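Part 3: Setting Up Your Table for a Public Meeting on the Water Contract

Okay, you've read the contract summary in Part 2 and you've booked your room. Now comes the bit I like best, getting people signed in and talking. I've set up this table in church basements, in a library, and once in the hallway at Kultesbridge when the main room was double-booked, and the steps don't change much.

What you need: two clipboards, sign-in sheets, the one-page fact sheet, pens (more than you think), and a printed copy of the full agreement. The full agreement runs 84 pages, so print it double-sided and put it in a binder.

1. Put the table just inside the door, on the side people naturally drift toward when they walk in. Try it yourself a couple of times before you decide.

2. Lay out the sign-in sheets first. Name, street, and one way to reach the person. Don't ask for a phone number and an email, people get stuck on it and the line backs up.

3. Stack the fact sheets next to the clipboards. If your town is in the Wandireo service area, use the version with the rate chart on the back.

Note: The July fact sheet replaces all the old ones. Check the bottom corner for 2022-07-06. The earlier version has the wrong length for the Nautiyal lease, and I had a man read it back to me very loudly from the third row.
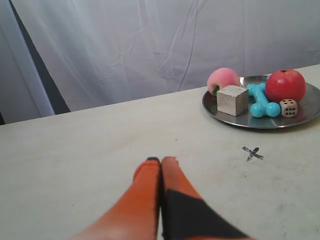 4. Open the binder to section 9. That's the part about who gets to set rates once the lease is signed, and it's the page everybody asks to see. Put a sticky tab on it so it's easy to find again after people have been flipping around.

5. Ask one person to stay at the table for the whole meeting. Latecomers will come in (up to a third of the crowd, at the Praltinbridge one!) and they need somebody to hand them a sheet and point at a chair.

6. Set up the question box. Any box with a slot will do. Some folks would never stand up at a microphone but will happily write you half a page, and those are often the best questions of the night.

Caution: Keep the petition separate from the sign-in sheet. They look alike, and a person who only meant to say "I was here" should not end up on a petition to the council. Anju Ahuja prints our petitions on yellow paper and I'd suggest you do the same.

7. Before the speakers start, read the first 3 questions out of the box to whoever is chairing. It gives them a minute to look things up.

8. When the meeting's over, put the sheets in an envelope, write the town on the front, and seal it. Don't leave it on the table while you stack chairs — I've done that, and spent an evening hunting through recycling.

Note: If somebody from the company shows up, they're welcome. Sign them in like anyone else and give them a fact sheet. Devendra Sandhu has handled this more than the rest of us, so call him if you're nervous about it.

Typing up the sheets is covered in Part 4. Try to get to it within two days, while you can still remember whose handwriting is whose.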